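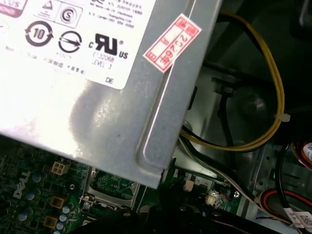 Custhorpe College - School Communication and Community
Session 7 notes: Writing to families about a building project

Welcome back, everyone, and thank you for the lively talk last time about newsletters (I am still thinking about the one with the upside-down map). In this session we stay with school communication but turn to something that makes even experienced principals a little nervous, and that is telling families their school is going to be a building site for a while.

Our case is Standthorpe, a middle school that closed its old library wing in April and moved two grades into temporary rooms. Please read both letters in the packet before you read my comments on them, as it is much more fun to make up your own mind first.

The first letter

It went out to 3,854 addresses, and it is a friendly letter in many ways. The trouble is that it spends four paragraphs on the design of the new wing before it gets to the drop-off change. A parent reading it at 7 in the morning with a lunchbox in one hand wants to know which gate to use. The architecture is lovely and deserves its own page, later on, when people have time to enjoy it.

The second letter

You will see that the gate comes first, then the bus loop, then the lunch schedule. It is about half the length. It also went to a shorter list, 2,681 addresses, after the office took out families whose children had already moved up to high school. Keeping a list clean is dull work and I would urge you to put a regular hour aside for it.

Words to watch

"Phase," "decant" and "handover" all came straight from the contractor's plan. Try "first part," "move out" and "the day we get the keys." Read your draft aloud to somebody who doesn't work in a school - my neighbor has heard a great many of mine, poor soul.

For next time

Write a letter of no more than one page from the principal of Larkus Elementary, telling families that the playground will be closed for part of the year. Say where recess will happen and who to call with questions. Bring 2 printed copies, one for your partner to mark up and one for me. If you were away for the session on tone, the notes are in the Roy Room, on the shelf by the door.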